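Gewebe lesen, bevor es krank wird

Ein Gespräch mit der Leitung der Arbeitsgruppe Extrazelluläre Matrix am Institut Pristitz

Die extrazelluläre Matrix galt in der biomedizinischen Ausbildung lange als Füllmaterial zwischen den Zellen. Am Institut Pristitz befasst sich seit 9 Jahren eine eigene Arbeitsgruppe mit der Frage, wie dieses Geflecht aus Kollagenen, Elastin und Proteoglykanen das Verhalten von Fibroblasten steuert und weshalb es bei chronischen Erkrankungen der Leber und der Lunge vernarbt. Im Juni ist der Sammelband der Gruppe in der Reihe Cullora erschienen. Die Redaktion sprach mit der Leitung der Arbeitsgruppe über den Stand der Forschung, über methodische Grenzen und über die Ausbildung des Nachwuchses.

Auf die Frage nach dem Ausgangspunkt des Vorhabens verweist die Leitung auf eine Beobachtung aus der Zellkultur. Fibroblasten, die auf steifem Untergrund wachsen, nehmen Merkmale von Myofibroblasten an, auch wenn kein entzündlicher Reiz vorliegt. »Wir haben diesen Befund zunächst für einen Fehler im Ansatz gehalten und die Versuche wiederholt«, heißt es im Gespräch. »Erst als die Partnergruppe in Britholm mit anderen Hydrogelen zum selben Ergebnis kam, haben wir das Programm darauf ausgerichtet.« Die Steifigkeit des Gewebes sei demnach zugleich Folge und Antrieb der Fibrose. Zellen registrieren den mechanischen Widerstand ihrer Umgebung über Integrine und leiten ihn an das Zytoskelett weiter; am Ende dieser Kette steht eine veränderte Genexpression, unter anderem eine vermehrte Bildung von Kollagen Typ I.

Für die Untersuchungen stand der Arbeitsgruppe eine Sammlung von 258 Gewebeproben zur Verfügung, die nach einheitlichem Protokoll fixiert und geschnitten wurden. Die Auswertung erfolgte verblindet durch zwei Personen. Die Leitung legt Wert darauf, dass die Sammlung nicht als repräsentativ für die Bevölkerung verstanden wird. »Es handelt sich um Material aus der Versorgung. Frühe Stadien sind darin unterrepräsentiert, und gerade diese würden uns am meisten interessieren.« Eine Ergänzung um Proben aus früheren Krankheitsphasen ist beantragt.

Breiten Raum nimmt im Gespräch die Frage der Umkehrbarkeit ein. In der Lehre wurde die Fibrose über Jahrzehnte als Endzustand dargestellt. Die Leitung hält diese Darstellung für überholt, warnt jedoch vor einer Verkürzung in die andere Richtung. Entfalle die auslösende Schädigung, könne sich ein Teil der Matrix zurückbilden, vor allem in der Leber. Entscheidend sei der Grad der Quervernetzung. »Stark vernetzte Kollagenfasern sind für die abbauenden Enzyme schwer zugänglich. In unseren Kulturmodellen blieben bis zu 80 Prozent der vernetzten Anteile bestehen, auch nachdem die Zellen selbst wieder in den Ruhezustand übergegangen waren.« Eine Übertragung dieses Werts auf den Menschen lehnt die Leitung ausdrücklich ab.

Kritisch äußert sich die Gesprächspartnerin zur Begrifflichkeit. Die Bezeichnung Narbe werde für sehr verschiedene Vorgänge verwendet, von der geordneten Wundheilung der Haut bis zum fortschreitenden Umbau des Lungengewebes. Der Sammelband enthalte deshalb ein eigenes Kapitel zur Terminologie, über dessen Umfang in der Herausgeberschaft länger verhandelt worden sei. Auch die Zuordnung der Matrixproteine zu funktionellen Klassen sei strittig geblieben; abweichende Auffassungen sind im Anhang dokumentiert.

Zur Methodik führt die Leitung aus, dass die Rasterkraftmikroskopie weiterhin das wichtigste Verfahren zur Bestimmung der lokalen Steifigkeit darstelle. Die Messung am Schnittpräparat sei jedoch zeitaufwendig und empfindlich gegenüber Temperatur und Lagerungsdauer. Die Gruppe vergleicht ihre Werte daher mit dem McIver-Index, einem hausintern entwickelten Maß, das die Ausrichtung der Kollagenfasern im polarisierten Licht erfasst. »Der Index ersetzt keine mechanische Messung«, betont die Leitung. »Er erlaubt uns aber, vorab diejenigen Bereiche auszuwählen, in denen sich eine Messung lohnt.« Das Auswertungsprotokoll ist dem Band beigegeben.

Mit Blick auf die Ausbildung wünscht sich die Leitung eine frühere Verankerung der Matrixbiologie im Studium. Gegenwärtig sind am Institut dafür 2 Semesterwochenstunden im Masterstudiengang vorgesehen. Studierende kämen mit guten Kenntnissen der Signalwege, hätten aber selten ein Präparat in Sirius-Rot-Färbung selbst beurteilt. Ein gemeinsames Praktikum mit Britholm befindet sich in Vorbereitung; über die Anrechnung der Leistungen beraten derzeit beide Prüfungsämter.

Ob aus den Arbeiten in absehbarer Zeit ein therapeutischer Ansatz hervorgehen wird, lässt die Gesprächspartnerin offen. Hemmstoffe der Quervernetzung seien im Kulturmodell wirksam, über Verträglichkeit und Dosierung könne die Arbeitsgruppe keine Aussage treffen. Der nächste Förderabschnitt gilt den Basalmembranen der Lunge.

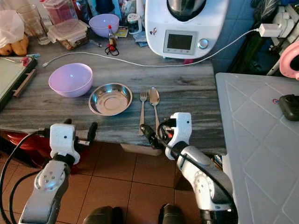
Heft 9, Seite 80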